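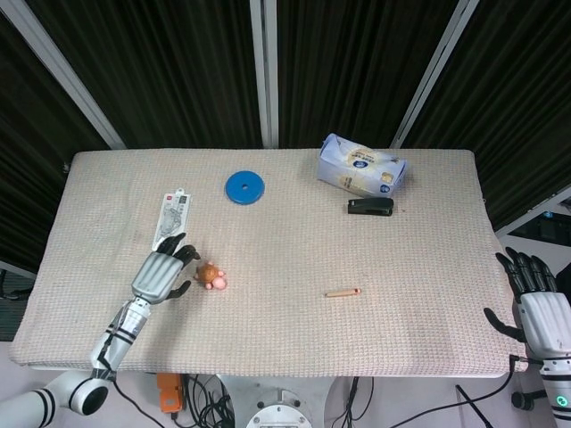 Huttunen tabletop set, release 2
Data card and fault notes

Last edited 17 June 2026 by Harish Subramaniam. Hand firmware notes by Karthikeyan Nair.

Read this before you train on anything

The set holds 1,308 episodes of two-handed tabletop work, teleoperated, recorded at the Bestmont lab. Release 1 went out with a line saying the data was "clean and verified". It was not verified in any way I would recognize. Somebody ran a script that checked file lengths and joint limits, and the script passed. I have taken the line out.

What went wrong is a grip release fault in the right hand. During some episodes the hand stops following the operator's glove and drifts open, while the log goes on reporting the commanded finger positions as if they were measured ones. So the joint data shows a firm grasp and the video shows fingers spread. Any model trained on the pair learns that an open hand is a closed one.

Task setup

Small everyday things on a cloth-covered table: a stapler, a short pencil, a flat blue disc with a hole, a small brown toy, packaged goods. The operator picks, passes or sorts them on a spoken prompt. The cloth has a waffle weave and does bunch up under the fingers, so expect some objects to shift without being touched directly.

Views are from the head camera only. There were wrist cameras in the plan. They are not in the release and I would not wait for them.

The fault

Symptom: right fingers open over a second or two, no error raised, the status light stays green. The light tells you the arm controller has power and a heartbeat. It tells you nothing about the hand, and people at our end kept treating it as an all-clear.

First seen: an operator had the stapler in the right hand, over the edge of the table, and it fell to the floor. This was written up as operator error. So were the next 4 drops.

Cause, as claimed: the hand supplier, Jetunell, says a loose connector on the hand cable caused brief dropouts, and the firmware falls back to echoing the last command when it loses the encoders. The second half of that I believe, because Karthikeyan reproduced it on the bench by pulling the plug. The first half I am less sure of. We reseated the connector and the fault came back in a later session. Cable strain at full reach is my own guess, and it is only a guess.

What is affected: we reviewed 400 episodes by eye against the joint logs. Those carry a field called hand_checked, set to true, and a second field, hand_fault, with the result. Everything else has hand_checked set to false. Please don't read an empty hand_fault as "no fault". It means no one has looked.

The left hand has shown no sign of it. Same model, same firmware, so I would call that luck until we know more.

About the Illum filter

Illum is the automatic checker that compares finger pose in the video with the logged pose. Its scores are included as illum_score. It catches the obvious cases. It misses slow drift, and it flags plenty of good episodes where the thumb is hidden behind the object. Use it to decide what to watch first, and don't use it to decide what to keep.

Safety

Nothing heavy or sharp was on the table for these recordings, and that is the only reason this is a data card and not an incident report. A hand that lets go and reports that it is holding should not be near a person, a hot drink or a tool. If you run the same hands:

- Update the firmware so encoder loss raises a stop. The default is still echo.
- Leave slack in the hand cable and check it with the arm stretched right out.
- Keep feet and loose cables clear of the base.
- Have someone on the stop button who is watching the fingers, with the screen turned away if need be.

Known gaps

Timestamps between video and joints can be off by up to 2 frames. Object names were typed by operators, so spelling and colour words vary. Release 1 checksums no longer match.

Release 3 is planned for July, with more episodes checked by hand -- assuming we get the hours. Report bad episodes by ID, with the time of the mismatch if you have it.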